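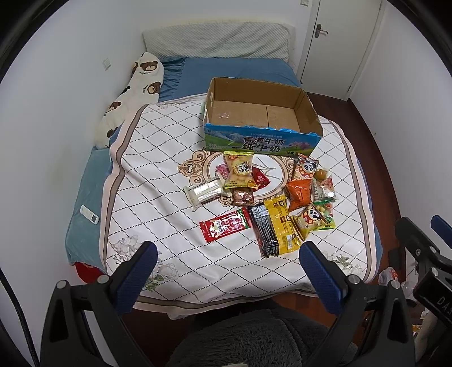

Packing snacks into a box is the task most visitors ask to try first, says Mylene Evangelista, and it is the one she likes to start with too. She runs the demonstrations at Sturkholm, where the doors are open to the public one Monday in November. By the time I arrive in the middle of the morning, her first group has already left and the second is hanging up its coats.

"People come in expecting a factory," she says. "They think they'll see a big arm behind a fence, putting parts on a belt. We show them housework. Bags, boxes, bedding. It's what we do all day."

Evangelista has been at Sturkholm for seven years. She began in the machine shop, making brackets and finger mounts, and moved over to the data side when the work on household handling started. The project is called Grurnero. People carry out everyday jobs with a gripper held in the hand, a camera on the gripper records what happens in front of the fingers, and the recordings are later used to train a robot arm to do similar jobs.

I ask why they use a hand-held tool when there are arms in the building.

"You can take it anywhere," she says. "An arm needs a table, a power supply and somebody standing next to it. With this you go to the bedroom, you do the bedroom. Then you go to the kitchen."

She prefers snacks to the wooden blocks that many visitors remember from other open days. A block has the same shape every time you pick it up. A bag of cookies has air in it and slides. A candy bag changes shape as the pieces move, and a stick wrapper is long and thin and wants to turn in the fingers.

"If you squeeze a bag from the sides, it usually comes up," she says. "If you come at it from the top and the bag is flat, you get nothing. You get the blanket." Quilts, she adds, are a real problem. They give way under the fingers, and a small packet can sink into a fold where the pads can't get under it. "On a hard table I could teach you in two minutes. On a bed you need longer."

Each visitor gets a turn of 20 minutes. The instructions are short: pick up one item at a time, put it in the box, and don't use your other hand. The last rule is the one everybody breaks. While we talk, a man in the second group reaches over to straighten a packet before gripping it, then pulls his hand back and apologizes. Evangelista tells him to carry on.

"Adults are worse than kids," she says. "Adults want to tidy up first. They want everything in a row."

She doesn't ask for a particular order, and she doesn't want a neat box either. Some people put the long packages in first and stand them along the side. Others drop things in as they come. Both are useful, she says, as long as the person moves at a steady pace and doesn't throw anything. When an item slips, the visitor is told to pick it up again and keep going. The team keeps those recordings.

"A robot is going to drop things. If every recording is perfect, it never sees what to do next."

Later in the morning she takes the group across the hall to see an arm running a program trained on earlier recordings. The arm is slow. It moves over a tray, stops, comes down on a paper packet and lifts it. On the next try it closes on the edge of the packet and loses it, and goes back for it without anyone touching the controls. A few people clap. One woman asks how long it would take to put away a week's groceries.

"Today? Most of the day," Evangelista tells her. "You'd be faster. You'd be a lot faster."

She gives the same sort of answer when someone asks if he can buy one. Sturkholm doesn't sell anything for the home. The next step is a trial with Trultine, a firm that packs mixed orders for small stores, and the work there will be on shelves and in crates. The finger pads are being changed for that. Jireš, the supplier, has sent two new versions, one softer than the other, and the team hasn't settled on either.

"The soft ones hold better on plastic," she says. "They also wear out. I have a drawer full of worn ones."

By early afternoon 39 people have signed the visitors' sheet, more than last year. Evangelista eats a sandwich standing up and checks that the gripper's cable hasn't worked loose. Then she goes back over what she wants to change: shorter talks at the start, more time with the tool, and a second station so that people don't have to wait.

I take a turn before the next group comes in. It is harder than it looks from the side. The fingers close later than I expect, and I miss the first packet twice before I get it over the edge of the box.

"Lower," Evangelista says. "Go lower, then close."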